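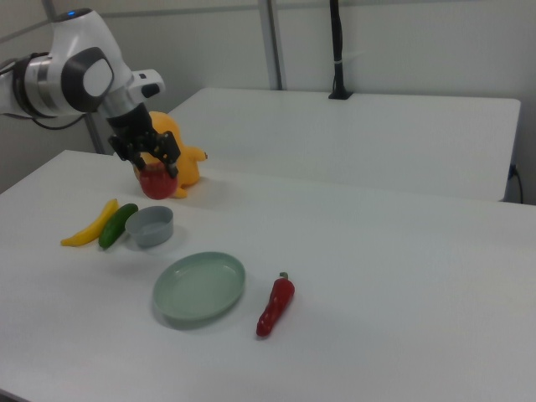

Notizen: Mareike Schmieder — Vortrag Omdale, 16. Juli 2021

Start | Programm | Notizen | Kontakt

Einstieg: der weiße Tisch. Banane, Gurke, kleine graue Schüssel — kurz stehen lassen, nix sagen. Dann fragen: was gehört zusammen? Meistens kommt sofort "Essen". Und die Ente?

Gelbe Ente hinten = der Störer. Groß neben dem Rest, alle schauen hin. Banane auch gelb, also Sortieren nach Farbe geht plötzlich auch. Genau da will ich hin.

Das rote Runde erst mal NICHT benennen. Becher? Tomate? Saal raten lassen, 2 Minuten max.

Dann Überleitung Spielküche Bowen — 157 Teile, viel zu viel. Hamdia fragen ob sie die Liste noch hat. Weniger hinlegen, mehr Platz auf dem Tsich.

Schüssel: reinlegen, rausnehmen, umdrehen. Kurz halten!! Letztes mal überzogen.

Fragen erst nach dem Teil von Sioned, Handouts liegen vorne.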